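Zumholm Returns Hall: Questions from Staff about the Robot Folding Line

Will I lose my job because of the robots?
No. The agreement with Vumuteck says that all 16 people of the returns hall stay employed. Some tasks will change, and each change is discussed with you before it starts.

What do the robots do now?
They pick up returned clothes from the table, one by one, and lay them ready for folding. Inspection for stains and damage is still done by people.

Who decides if a garment can be sold again?
You do. The robot has no opinion about quality.

May I stop the robot?
Yes, always, and you do not have to ask. Press the red button and inform Afia Dogbe or the shift leader. No one will be blamed for a stop.

Will my speed be compared with the robot?
No. We count garments only for the whole hall. The target stays at 2000 per day, the same as before.

Is there training?
Yes, it is paid and in working hours. Please write your name on the list at Renato Escobar's desk.

Why are striped clothes handled at a separate table?
In folds the stripes bend in many directions and the edge is more difficult to find. Both pictures show a green and white striped garment at this table.

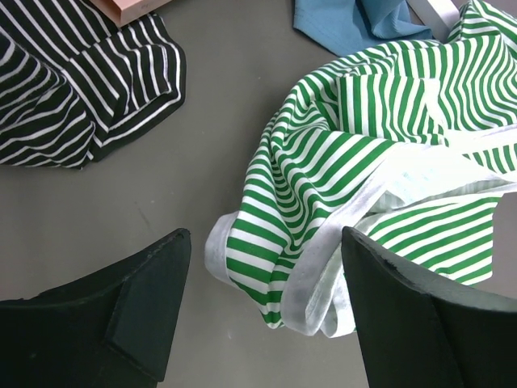
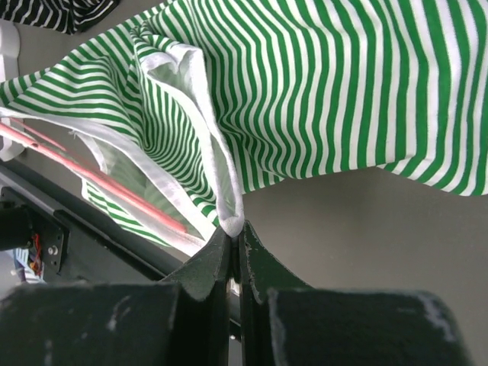 Page last changed: Mar 22, 2024

Where can I send a question that is not on this page?
Please give it to Grigoris Sfakianakis, on paper or by internal phone 3547. He answers also in Greek.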